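Section 4: Scheduling Recordings and Managing Storage

This section covers timed recording, voice activation, file storage and firmware updates on the Nevar handheld voice recorder. Complete Section 3 (Charging and First Power-On) before you start. The clock must be set. If the clock has not been set, the TIMER menu is grayed out.

4.1 Setting a timed recording

The recorder stores up to 5 timers. Each timer has a start time, a stop time and a repeat setting.

1. Press and hold MENU for 2 seconds. The main menu opens.
2. Turn the side wheel to TIMER and press the wheel.
3. Select an empty slot. Empty slots show two dashes.
4. Set the start hour, then press the wheel. Set the start minute, then press the wheel.
5. Set the stop time the same way. A stop time earlier than the start time is treated as the following day.
6. Set REPEAT to ONCE or DAILY.
7. Select SAVE. A small clock symbol shows at the top of the display.
8. Slide the HOLD switch to the locked position.

Note: The recorder can be switched off while it waits for a timer. It cannot be left in USB mode. If the cable is connected to a computer at the start time, the timer is skipped and the log shows MISSED.

Note: When two timers overlap, the lower-numbered slot runs to its end. The second timer then starts late and keeps its own stop time.

Caution: Do not remove the memory card while the red light is on or blinking. The file being written will be lost, and the card may need to be formatted.

4.2 Voice activation

With voice activation on, recording pauses during silence and resumes when sound rises above the set level.

1. Open MENU, then RECORD, then VOICE START.
2. Select ON.
3. Choose a level from 1 to 5. Level 1 responds only to loud sound. Level 5 responds to quiet speech.
4. Make a short test recording in the place where the recorder will be used.
5. Play the test file. If the first syllable of each phrase is missing, raise the level by one and repeat step 4.

Fans, refrigerators and air vents can hold the recorder open at level 5. Place the recorder on a soft surface away from the source, or lower the level.

Voice activation and timers can be used together. The timer sets the period in which the recorder listens. The file length will then be shorter than the timer period.

Caution: Laws on recording conversations differ from place to place. Check the rules that apply to you before recording other people.

4.3 File storage

Files are saved in folders A through E. Each folder holds up to 100 files. When a folder is full, the display shows FOLDER FULL and recording does not start, even if space remains on the card.

To move files to a computer:

1. Stop any recording.
2. Connect the supplied cable to the recorder first, then to the computer.
3. Wait for USB READY on the display.
4. Open the drive named NEVAR and copy the files.
5. Eject the drive on the computer before unplugging the cable.

Do not rename the five folders. A renamed folder is ignored by the recorder, and a new empty folder is created in its place at the next start. Files inside folders may be renamed freely once they have been copied.

A card that has been used in another device should be formatted in the recorder before use. Open MENU, then CARD, then FORMAT. Formatting erases all files and cannot be undone. Timers and level settings are kept in internal memory and are not affected. 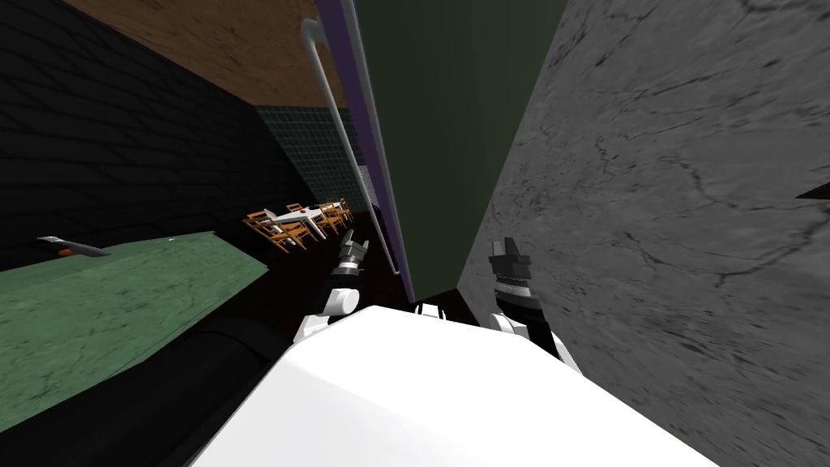

Render: Nam-gil Kwak / Mekton

4.4 Updating the firmware

The installed version is shown under MENU, then SYSTEM, then VERSION. Update files are supplied as a single file with the ending .nvr.

1. Charge the battery until all bars are shown.
2. Copy the update file to the top level of the drive. Do not place it in a folder.
3. Eject the drive and unplug the cable.
4. Open MENU, then SYSTEM, then UPDATE. Press the wheel to confirm.
5. Wait for the recorder to restart. Do not press any button while the bar is moving.
6. Check the version number again.

If the display shows NO FILE, the update file is in the wrong place or its name was changed during download. Copy it again under its original name.

4.5 Battery care

The built-in battery is rated for 500 charge cycles. For storage longer than one month, charge to half and switch the recorder off fully by holding POWER until the display goes dark. Active timers draw a small current, so delete them before storage.

Do not charge the recorder inside a closed case. Stop using it if the housing swells or the back cover lifts.

For display messages not listed in this section, see Section 7.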